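Clearing a Crowded Counter, and Keeping It That Way 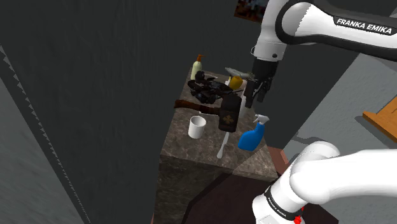

Xiuying Jia wrote in after the May column that she wipes her counter every night and by breakfast it is covered again, and would I please stop telling people to buy baskets. Baskets, she says, are where her screwdrivers go to hide.

Well, Xiuying, I laughed out loud, and then I went and looked in my own basket by the back door (two tape measures, a dead flashlight, a jar of something I'd rather not open) and decided you had a point. So this month is all about counters and the tops of cabinets, the kind that end up holding the hand soap and the pliers and the mail all at once. No baskets, I promise!

Start by taking everything off. I know, I know, it sounds like a whole afternoon, but it goes faster than you'd think if you spread an old sheet on the floor and just set things down on it without deciding anything. Deciding is what wears you out. Once the top is bare, wash it, let it dry, and have a cup of coffee while you look at it. I always feel richer with an empty counter.

Then put back only what you reached for yesterday. I used to say "this week," but a week is long enough to talk yourself into keeping the egg slicer out. In my kitchen what went back was the soap, the kettle, the salt, and the pen that works. Everything else had to find a drawer or a shelf, and a few things found the donation box at the end of my street.

A word about washing stone, or anything made to look like stone. Plain dish soap and warm water will do for nearly everything. Please keep vinegar and lemon juice away from real marble, which they will dull, and I say this as a woman who left half a lemon face down on her sister's windowsill and heard about it for years. If you aren't sure what your top is made of, treat it as if it were the fussy kind. Speckled and mottled patterns are wonderful at hiding crumbs, too, so run your palm across after you wipe. Your hand will find what your eyes missed.

Soap pumps get gummy at the neck, especially with the thick creamy soaps. Every time you refill the bottle, pump a little hot water through first until it comes out clear. If it has stopped altogether, pull the pump out and stand it in a mug of hot water while you do the dishes. I've had the same pump going through four bottles this way. And set the bottle on a saucer, so you don't get that sticky ring underneath.

Now, tools. If you have a workshop, lucky you, but most of us keep a hammer in the kitchen and there's no shame in it. Give your tools one drawer, the deep one if you can spare it, and line it with a piece of rubbery shelf liner so they don't slide to the back with a crash every time you open it. I wrap anything with teeth or a sharp edge in a dish towel — an old one, folded twice — and lay it along the side with the handle toward me. Small screws and picture hooks go in a jam jar with the lid on tight. A reader once told me she had poured hers into an egg carton, which worked beautifully until somebody threw out the egg carton.

For mail, stand a letter rack upright on a shelf near the door, and keep it narrow. A wide one will simply hold more mail.

Keeping it up is the hard part, and I won't pretend I manage it every night. What helps me is doing the counter before I sit down after supper, while I still have my shoes on. Once the slippers are on, I'm finished for the day. Five minutes by the stove timer, and whatever I haven't got to when it rings can wait for tomorrow.

Next month I'll be answering your letters on squeaky drawers. Bring me the bad ones, and tell me whether the runners are wood or metal, as the cure is different for each.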